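The Thursday Pages

Melaniia Semeniuk had been writing the same novel for long enough that the people in her writing group had stopped asking how it was going and asked after the characters instead, the way you might ask about somebody's grown children. How was the ferryman? Had the sister come home yet? And Melaniia would say that the ferryman was fine, thank you, and the sister was still on the train, where she had been since roughly chapter nine.

The group met above the bakery in Kitville, in a long room that smelled of caraway until late in the evening. It was run by Yevdokiia Derkach, who had published two books of stories a good while ago and had kept, from that time, a very straight back and a habit of reading other people's pages aloud in her own voice, so that everything sounded a little better than it was. You went home pleased with yourself and only found out the next morning, over your coffee, that the good part had been Yevdokiia.

That May she gave them an exercise. They were to take the scene they had been avoiding and write it in one sitting, badly if need be, and bring it in.

"All of us have one," she said, squaring up her papers. "You've built a nice big house around it and you keep walking past the door."

Sepehr Daneshvar, who was writing about a beekeeper and had never been near a bee, said he didn't think he had a scene like that. Yevdokiia looked at him kindly for rather a long time, and he wrote something down.

Melaniia knew which one hers was. In her book the sister, Rilau, leaves the river town of Pemitz at twenty-three and comes back at 57, when the mother is dead and the house has to be cleared, and the ferryman who loved her is the one who must carry her across. She had written the leaving. She had written the years in between, more of them than any reader could want, with a husband in them, and a dry-goods shop, and a long quarrel over a piano. She had the train practically down to the upholstery. What she hadn't written was the boat.

She sat down to it on Sunday after lunch and wrote 80 words about the weather on the river. Then she got up and cleaned the oven.

On Monday she tried it from the ferryman's side, and he talked and talked, poor man, all about ropes. On Tuesday she telephoned her own sister, Solomiia, whom she hadn't spoken to since Easter, and they had a perfectly nice conversation about knees. It was only when they were saying goodbye - they were both slow at it, their mother had been the same - that Solomiia said, "Do you remember how Papa came to fetch me from the station that time, and he didn't say a word the whole way home, and then he'd made soup?"

"What kind of soup?" asked Melaniia.

"I don't know. Barley. I cried so hard I couldn't tell you."

Melaniia stood in the hall for a while with the phone in her hand. Then she went and wrote the boat, and it took her until the streetlights came on, and in it the ferryman said five words, and one of those was "Careful."

She brought it on Thursday, folded in her handbag. When her turn came, Yevdokiia put out her hand for it as usual, and Melaniia surprised herself by holding on.

"I think I'll read this one," she said.

She read badly. She went too fast and lost her place at the turn of the page, and she had to stop for a sip of water just where the boat bumps up against the far landing. Downstairs somebody was dragging the trays in. When she finished, old Lukian Kobzar, who wrote only about the navy and was generally thought to sleep through everything else, cleared his throat.

"So she's off the train," he said.

"She's off the train," said Melaniia.

Yevdokiia asked, after a moment, whether the sister would be going up to the house that same night or waiting until morning, and Melaniia said she hadn't the least idea, and took out her pencil. 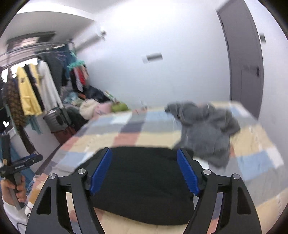 Photo: Sepehr Daneshvar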